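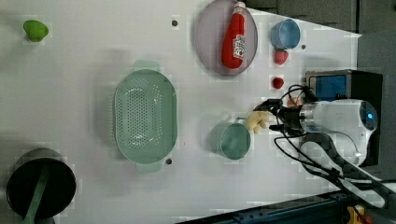 Mahfuz Pramanik wrote in to ask why you can't just tell a robot to pick up a banana. You have a banana, you have a robot, you say "pick it up, please", and off it goes. Where is the difficulty?

It's a fair question, Mahfuz, and plenty of grown-ups have lost whole summers to it.

## What a robot knows about bananas

Nothing. A robot arm is very good at doing exactly the same thing again and again, which is why car factories like them so much. If the banana is always in the same spot, pointing the same way, the arm can be given a list of movements and left to get on with it.

Now nudge the banana. The arm goes to the old spot, closes its fingers very carefully, and lifts up a handful of air. It doesn't look embarrassed. It hasn't got anything to look embarrassed with.

You could try writing more instructions. "If the banana is a bit to the left, go a bit to the left." Then you need one for the right, and one for when it has rolled over, and another for when somebody has put a mug in the way. People at the Berix lab did try this. The list got very long and the robot got slightly worse.

## Copying, which is allowed

You probably didn't learn to pick things up from a list. You watched, you grabbed, you dropped a great deal of porridge on the floor, and after a while your hands sorted it out.

The Peveo project does something a bit like that, with less porridge. A person steers the robot arm by hand controls and moves a toy from one place to another. While they do it, a computer saves what the cameras saw and how the arm moved. One go like this is called a **demonstration**. Then the toys are moved about and the person does it again. And again. It is a real job, and you get a chair.

When there are enough demonstrations, they go into a computer program that hunts for patterns. When the pictures look like *this*, the person usually moved the arm like *that*. Scientists call it **imitation learning**. At your school it might be called copying and get you moved to another table.

## Why there are 2 cameras

One camera stays still and looks at the whole table. It is good for the big questions, such as where everything is and whether the arm is heading for it.

But think about what happens when you reach for something. Your own hand gets in the way! The arm has the same trouble. Just as it gets close to the toy, which is when seeing properly matters most, it can block the still camera's view. So a second, small camera rides at the robot's wrist and looks out past the fingers.

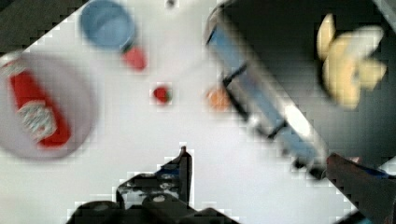
*The wrist camera's view: ketchup bottle on its plate, strawberry in the middle, yellow plush toy over in the dark part.*

The wrist camera has its own troubles. It moves whenever the arm moves, so its pictures can come out smeary, and the table seems to tip this way and that like the deck of a ship. You would feel sick. The program just has to learn that the table is staying put and it's the camera that is wandering about.

## The trouble with squashy things

Benedikt Hamann told us he would rather teach a robot to lift a brick than a cuddly toy. A brick stays brick-shaped. Squeeze a soft toy and it changes shape in your fingers, so the thing you were looking at a moment ago has turned into a slightly different thing.

Floppy bits are worse. They hang in one direction on one go and flop over in another on the next, and a program that has only seen them hanging neatly may not recognise the toy at all. The cure is more demonstrations, with the toy put down in as many silly ways as the people can think of.

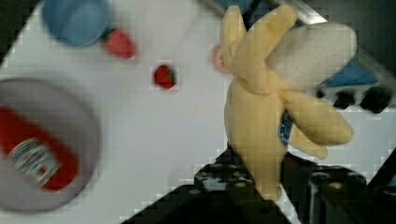 *Plush banana in the gripper, peel and all.*

## Did it work?

Mostly. The Berix people let the robot have 2000 tries by itself, with nobody steering. It put the toy where it was meant to go on 1478 of them.

If you got that in a spelling test you'd be fairly pleased. If you were a robot hoping for a job laying the table, you might want to wait a bit before buying the apron.

The tries that went wrong are the interesting ones. Sometimes the fingers closed too early. Sometimes they got hold of the toy by a floppy bit and it slipped out on the way. And on quite a few goes the arm stopped just short of the toy and hovered there, as if it had walked into a room and forgotten what it came for.
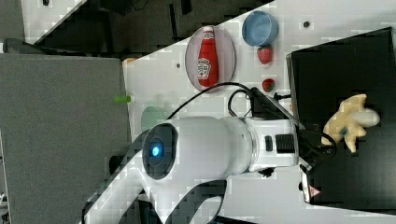
The hovering puzzled everyone until Benedikt looked back through the demonstrations. People often pause before they grab something tricky. They are lining things up and having a think. The robot had copied the pause beautifully. It couldn't copy the think, so it simply stayed paused.

So the team trimmed the longest pauses out of the demonstrations and taught the program again. It hovers less now. They are still working on the slipping.

## Words to show off with

- **Gripper:** the robot's fingers. They open and close, and are no use at all for the piano.
- **Demonstration:** one go at a job, done by a person and saved so the robot can learn from it.
- **Imitation learning:** learning to do a job from saved demonstrations.

## Try it yourself

You need a friend, a table and a soft toy. Make a tube out of paper and look through it with one eye, keeping the other shut. Now your friend puts the toy somewhere on the table and you pick it up using only your thumb and one finger.

Then swap over. This time the person with the tube keeps their hands in their lap and gives directions, while the other one shuts both eyes and does the grabbing. Write down each time it works and each time it doesn't, and what went wrong. Leave real ketchup in the cupboard.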